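第六讲 口令策略:哪些说法经得起查

本讲接上周的身份认证部分。课前请先读完讲义包里 Ingeborg Trummer 的那篇短文,读的时候留意她哪些地方给了数据,哪些地方只给了语气。

6.1 定期改密码有用吗

多数单位的制度里都有一条:每隔若干天强制更换口令。问制度起草人依据何在,得到的回答一般是“行业惯例”。再往上追,惯例引用的是更早的惯例。最初的推理大致如下:攻击者拿到口令哈希之后,需要一段时间才能算出明文,如果更换周期短于这段时间,算出来也没用了。

这个推理有两个前提。第一,攻击者算得慢;第二,用户换的新口令和旧口令无关。第一条在显卡便宜之后就很难成立,弱口令配上不加盐的快速哈希,几分钟就够了。第二条更不可靠。大家想想自己上一次被迫改密码时做了什么:末尾的1改成2,春改成夏,感叹号挪个位置。攻击者也知道大家会这样做。

所以强制轮换在什么情况下有意义?有明确泄露迹象的时候,人员离职而账号共用的时候。除此之外,我没有见过令我信服的证据。有人见过的话请带到课上来,我愿意改讲义。

6.2 复杂度规则

“至少八位,含大小写字母、数字和特殊符号。”这条规则度量的是字符种类,攻击者关心的是可猜测程度,两者相关,但没有制度文件暗示的那样相关。P@ssw0rd 满足上述全部要求,也出现在几乎所有字典的最前面。

课程实验用的是一套自建的域环境,代号 Wurkwood,里面有2,998个模拟账号,口令由往届学生按不同规则设定。去年的结果是:在“四类字符齐全”这一组里,用一份普通字典加一套公开的变形规则,破出442个。只要求长度、不限种类的那一组破出55个。

先别急着下结论。两组人数不完全相同,设口令的人知道这是作业,长度组里还有几位同学直接用了口令管理器。这个数字能说明复杂度规则没有宣传得那么管用,说明不了长度规则好多少。期末报告里如果有人把它写成“长度策略有效性提升若干倍”,我会扣分。

6.3 口令强度条

注册页面上那根由红变绿的条,大部分实现只是数字符种类和位数,然后给个颜色。实验课上会让大家对比三个组件,其中 Brerkis 会查常见口令表,另外两个不查。请自己构造输入,找出至少一个“显示为强、实际很弱”的例子,并记录组件版本。没写版本号的结果无法复核,不计分。 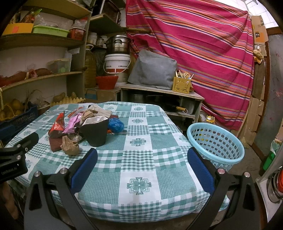
Tala Zoubi 在课程论坛上不同意这一节的讲法:强度条再粗糙,至少让用户停下来想了两秒,把它去掉以后,她们部门测试环境里的口令平均长度反而变短了,讲义只谈误报,不谈这一面,不公平。

这条意见我保留在讲义里。我的疑问有两个。平均长度变短,是去掉强度条造成的,还是同一时期注册流程也改过?另外,多出来的那几位是什么,如果是“123”,长度就不说明问题。她答应补一份去重后的统计,到手以后我会放进附录,不管支持哪一边。

6.4 多因素认证不是终点

讲到这里,常有同学说:口令既然不可靠,上多因素就行了。多因素当然要上,但请看清楚上的是哪一种。短信验证码可以被实时钓鱼页面转发,推送确认可以靠反复弹窗磨到用户点同意。绑定域名的硬件密钥能挡住前面这类转发,代价是丢失之后的恢复流程,而恢复流程往往又退回到邮箱加口令。

厂商 Polurik 的白皮书声称部署后账号接管事件“基本消失”。请注意三件事:没有给出部署前的基数,没有说明怎样认定一次接管,也没有提恢复通道。Elibariki Mfinanga 上学期的课程报告专门拆过这份白皮书,写得比我细,可以在讲义包里找到。

6.5 锁定与限速

连续输错五次锁定账号,这条规则挡得住对单个账号的猛攻,挡不住喷洒。攻击者拿一个常见口令去试1,000个账号,每个账号只错一次,谁也不会被锁。反过来,锁定机制本身可以拿来拒绝服务:知道用户名就能让人登不进去。限速、按来源聚合、对异常模式告警,都比单纯锁定合理,不过按来源聚合碰到大型出口网关会误伤,阈值怎么定要看自己的日志,别抄别人的。

作业

一、找一份你能合法取得的口令制度文件(学校、实习单位均可),逐条标注:有证据、有道理但无证据、两者都没有。引文要能查到原文,“专家认为”不算出处。

二、在 Wurkwood 环境内完成一次喷洒检测。只准使用分配给你的账号段,攻击流量和检测规则都要提交。检测规则须附误报情况,写“无误报”的请说明你怎么知道的。

三、选做:为 Tala Zoubi 的说法设计一个能够推翻它的实验,再为我的说法设计一个,篇幅各不超过一页。

提交截止 28/04/2020,由 Ferdinand Bachmann 统一收。实验环境的账号问题也找他,邮件标题请写明学号和账号段。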